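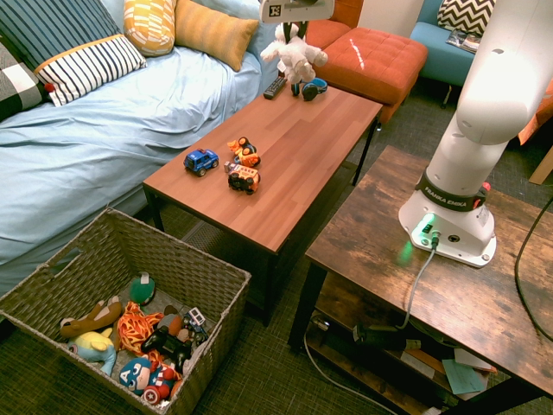

Most of the noise that reaches a neighbour through a floor is impact noise, which starts as a knock on the structure and travels through it as vibration. Airborne noise, such as speech or a television, behaves differently and is treated differently. The distinction matters in small flats, where one room has to do several jobs. A bed with five pillows and cushions on it absorbs a fair amount of sound within the room, as any soft furnishing does, but it does almost nothing for the flat underneath. A coffee table on metal legs is the more important item. Toy cars run across a wooden top set the top vibrating, the legs pass the vibration to the floor, and the floor passes it to the ceiling below.

The flats at Tetcombe show the problem clearly. The block has timber floors throughout, with joists at 600 mm centres and boards fixed directly to them. When the building was divided, the ceilings were lined with a single layer of plasterboard and the gaps between joists were left unfilled. Residents could follow conversations upstairs if they tried. What they complained of was footsteps, chair legs and dropped objects.

Work began in April on one pair of flats, upper and lower. The first measure was a mineral wool fill between the joists, which helped with voices and made little difference to footfall. This is the usual result. Wool in the cavity damps sound in the air of the cavity, while the joists themselves remain a solid path from one side to the other.

The second measure was a resilient layer under a new floating floor. Two products were tried, a 12 mm rubber crumb mat sold by Stitero and a felt and foam board from Dağdelen. Both performed well with light loads. The rubber mat was the better of the two beneath heavy furniture, where the board compressed and lost some of its spring. Neither can be judged from a hand sample, as stiffness under load is the property that counts.

Edges caused the most trouble. A floating floor must not touch the walls, and the skirting must not rest on the floor. In one room the fitters had screwed a threshold strip through the new boards into the joist below, and that strip was enough to carry footsteps down as before. Once it was refixed to one side only, the improvement returned. Pipes need the same care – a heating pipe packed tightly in its hole is a bridge.

The lower flat then received a second ceiling on Prinder hangers, which cost it 200 mm of height in the hall and less elsewhere. Tenants accepted the loss in the bedrooms but not in the kitchen, where the wall units would have had to come down.

Where a floor cannot be lifted, the cheaper options are limited. A thick rug on dense underlay reduces impact noise at the point of contact. Felt pads under table and chair legs do the same over a smaller area, and should be checked for grit and replaced when they flatten.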